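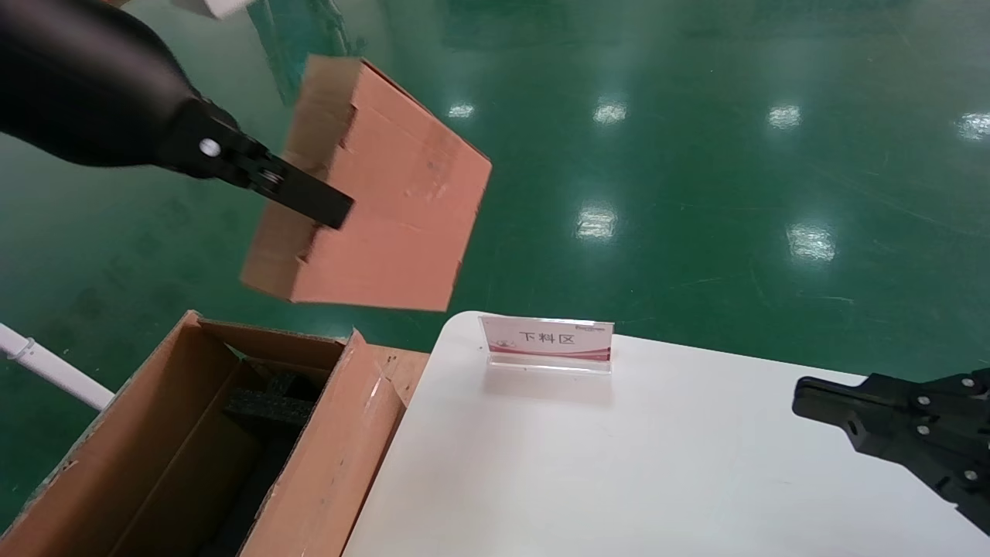

Module Troveck — Apprentissage par démonstration
Support de cours, séance 3 : guidage manuel et téléopération

Objet de la séance

La présente séance traite des deux modes de démonstration retenus dans le module : le guidage manuel, où l'opérateur conduit lui-même le bras, et la téléopération, où il agit à distance au moyen d'un poste maître. Les étudiants sont supposés avoir assimilé les notions de repère outil, de cinématique inverse et d'espace articulaire vues aux séances précédentes.

1. Définitions

On appelle démonstration l'enregistrement complet d'une exécution de la tâche, depuis la position de départ jusqu'au retour en position de repos. Une démonstration comprend les positions articulaires, l'état d'ouverture des préhenseurs, les flux des caméras et, lorsque le matériel le permet, les efforts mesurés au poignet.

On appelle épisode une démonstration validée, découpée et étiquetée. Toute démonstration ne donne pas lieu à un épisode. Les enregistrements écartés sont conservés séparément, avec le motif du rejet.

2. Guidage manuel

Le bras est placé en compensation de gravité et l'opérateur le déplace directement. Ce mode restitue bien les contacts : l'opérateur perçoit la résistance de la pièce et adapte son geste. Il présente cependant deux limites. Les mains de l'opérateur entrent dans le champ des caméras, alors qu'elles en seront absentes à l'exécution. Par ailleurs, la conduite simultanée de deux bras par une seule personne reste malaisée, et les trajectoires obtenues sont souvent saccadées au moment du changement de main.

3. Téléopération

L'opérateur manipule deux bras maîtres dont les mouvements sont reproduits par les bras esclaves. Le poste Wullus utilisé en travaux pratiques fonctionne selon ce principe. L'apparence de la cellule est alors identique à l'enregistrement et à l'exécution, ce qui simplifie l'apprentissage d'une politique visuelle.

En contrepartie, le retour d'effort est faible ou nul. L'opérateur débutant tend à serrer trop fort, en particulier sur les matériaux souples. Il convient de prévoir une phase de familiarisation d'une centaine d'essais non enregistrés avant toute collecte.

4. Étude de cas : manutention d'emballages en carton

Le cas étudié, désigné par le nom Saneritz, porte sur la reprise de cartons pliés à proximité d'une table de déchargement. La tâche paraît élémentaire ; elle concentre pourtant plusieurs difficultés.

Le carton plié se déforme sous la prise. Sa forme dépend de l'endroit où il est saisi, et ses volets peuvent s'ouvrir pendant le transport. Une prise près d'une arête limite la flexion, tandis qu'une prise au milieu d'un panneau la favorise.

Le carton tenu masque une partie de la cellule. Selon son inclinaison, la caméra de tête peut perdre de vue le bac de destination. L'opérateur veillera à conserver une orientation qui laisse ce dernier visible le plus longtemps possible.

Les reflets du sol et du plateau varient avec l'éclairage. On répartira donc les enregistrements sur plusieurs plages horaires, par exemple à 9 h, à 14 h et à 17 h.

5. Protocole de collecte

Le jeu de données Saneritz vise 2 000 épisodes, répartis en 19 configurations initiales. Pour chaque configuration, l'opérateur procède comme suit.

Placer les objets conformément à la fiche de configuration.
Ramener les deux bras en position de repos, préhenseurs ouverts.
Lancer l'enregistrement, puis attendre le signal sonore.
Exécuter la tâche d'un seul tenant, sans pause supérieure à 5 secondes.
Revenir en position de repos et arrêter l'enregistrement.
Renseigner le journal Mowat : réussite, échec ou exécution douteuse.

Une reprise après une prise manquée n'est pas un motif de rejet. Ces corrections sont utiles à l'apprentissage et doivent être étiquetées comme telles. En revanche, toute intervention humaine dans la cellule en cours d'enregistrement entraîne l'annulation de la démonstration.

6. Consignes de sécurité

L'arrêt d'urgence reste à portée de main de l'opérateur pendant toute la durée de la collecte. Aucune personne ne pénètre dans la cellule tant que les bras sont sous tension — y compris pour redresser un carton tombé.

7. Travail demandé

Chaque binôme remettra, avant la fin du mois d'août, un compte rendu comparant les deux modes de démonstration sur une même configuration. Le compte rendu précisera la durée moyenne des épisodes, le taux de rejet et la régularité des trajectoires. Les fichiers du journal Mowat seront joints en annexe.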